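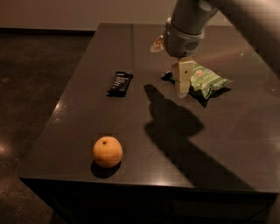 Orange on a dark tabletop.

Home | Our Story | Flight Training | Charter | Contact

About Sastima Air
By Despina Ardeleanu – March

We're a small flight school and charter outfit at the Florkville airfield, and we're so glad you stopped by! Cosmin Enache started the place with 3 students and one tired old trainer, and he still likes to take new folks up for their first lesson himself (bring a jacket, the mornings are chilly up there).

Inès Jacquet joined as chief instructor and has logged 2730 hours, a good many of them in the right seat talking somebody gently through a crosswind landing. Ashton Partington keeps the airplanes healthy, and Qiuyue Pan runs the front desk and the charter calendar – if you've ever called us, you've probably had a nice chat with her.

In 2024 we added helicopter lessons, something our students had been asking about for years. Come by any morning after 9 and we'll happily show you the hangar.

Last updated: March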